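Quartz or laminate for a small kitchen? Talk me out of it

jukstead_jen
01/10/2018
We did the white speckled quartz in our little L-shaped kitchen and I still love it, but my sister is redoing hers and swears the price has gone nuts. Ledlow quoted her $2,303 installed. Is that crazy?

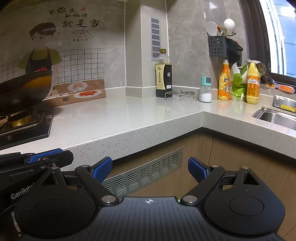

escobar77: Not crazy at all for quartz. I paid more than that and had to haul off the old tops myself. Did they include the sink cutout? Mine didn't -- that was extra.

jukstead_jen: Cutout is in there, backsplash isn't. Kiker came in at $1,435 but that's for laminate.

mudroom_mike: Go laminate and spend the difference on a decent faucet. I've had mine 5 years, kids and all, and it's fine.

escobar77: Until somebody sets a hot pan on it, Mike.

mudroom_mike: So use a trivet! You're not supposed to put hot pans on quartz either.

jukstead_jen: OK you two. She's leaning quartz, she just hates the thick rounded edge and I think it's the best part (no bruised hips).

Comments (2)

tilefan: Ask for the remnant pile. Saved me a bunch in October.

grout_expectations: Team laminate here. Sorry Jen!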